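Vatel folding wading staff: a season on the river

25/10/2024

I bought the Vatel back in March, after one slip too many on the stones below Flisenero, and I've been meaning to write it up ever since (you know how it goes once the trout start moving!). It's 145 cm at full stretch, folds down small enough to hang off my belt, and snaps together on its own with a good shake – most of the time, anyway. When my hands are cold the last joint needs a push.

The cork grip is lovely, and the tip holds well on slippery rock, though it does hum a bit in fast water and I'm sure one or two fish heard me coming. I had an old Jacquet before this and it was heavier but quieter, so if you mostly fish slow pools you may well prefer that one.

I paid 100 euros, with 11 more for the spare rubber foot, which I think should have come in the box. Still, I've grown very fond of it and wouldn't wade the Undico without it now.

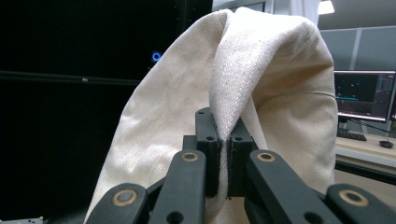

2 min read

Filed under: Wading, Gear reviews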